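Caja organizadora Bevar: mi opinión después de un mes de trastos

Llevaba tiempo buscando algo para recoger todo lo que se me va quedando suelto por la mesa de trabajo, y en abril por fin me decidí por la caja Bevar de dos compartimentos, la gris. La compré en la tienda de Eskola que hay cerca de casa, y reconozco que fui a por otra cosa (unas bisagras, que por cierto se me olvidaron).

Lo primero que me gustó es que sea abierta por arriba. Tuve antes una con tapa, una Titmont, y la tapa acabó detrás de un armario a los 25 días porque era un incordio levantarla cada vez que quería un destornillador. Con la Bevar metes la mano y ya está. Las paredes interiores van inclinadas hacia dentro, y eso al principio me dio un poco de rabia, porque abajo cabe menos de lo que parece desde arriba. Ahora me he acostumbrado y hasta le veo la gracia: lo que sueltas de cualquier manera resbala solito hasta el fondo, ¡y las cosas pequeñas se pescan mucho mejor que en una caja de paredes rectas!

El divisor separa la parte de atrás de la de delante. Yo uso la de delante para casi todo y la otra se me queda vacía la mitad del tiempo. Mi amiga Divina Belmonte, que tiene la misma, hace justo lo contrario y guarda atrás las pinturas. Me habría encantado poder mover la pared, la verdad. Fija como está, el reparto es el que es.

Ahora lo malo, que lo hay. La suciedad. Qué manera de marcarse, madre mía. El gris claro parece sufrido y no lo es nada: el polvo oscuro se queda pegado al suelo y, si pasas un trapo seco, lo único que consigues es extenderlo. Con agua y un poco de jabón de platos mejora, pero el canto de arriba del divisor ya lo doy por perdido, está rozado y lleno de manchurrones. Si eres de los que necesitan verlo todo impecable, cómprate otra cosa o búscala en negro, no sé si la hacen.

También resbala. Sobre una mesa de madera lisa se va de paseo en cuanto apoyas el brazo, y unas patitas de goma no habrían costado tanto. Yo la sujeto con dos sargentos de apriete rápido, de los azules y amarillos, uno en cada esquina de atrás, y así no se mueve. Se sueltan en un momento cuando quiero la mesa libre, aunque hay que contar con que la barra asoma por fuera y te la puedes llevar por delante (hablo por experiencia y por moratón).

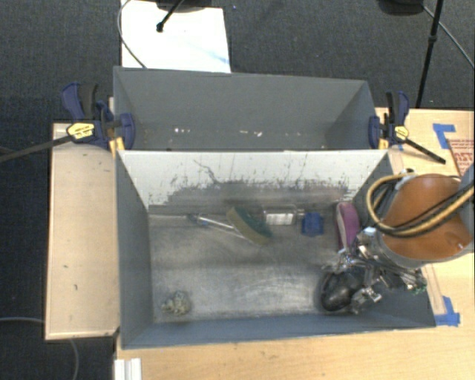 Lo que le cabe y lo que no

Cosas menudas, todas las que quieras: esponjas, botecitos, alguna herramienta fina, cajitas. Para herramientas largas se queda corta. El martillo, por ejemplo, vive fuera.

¿La volvería a comprar? Sí, pero le pondría goma por debajo desde el primer día. De nota le doy un 8.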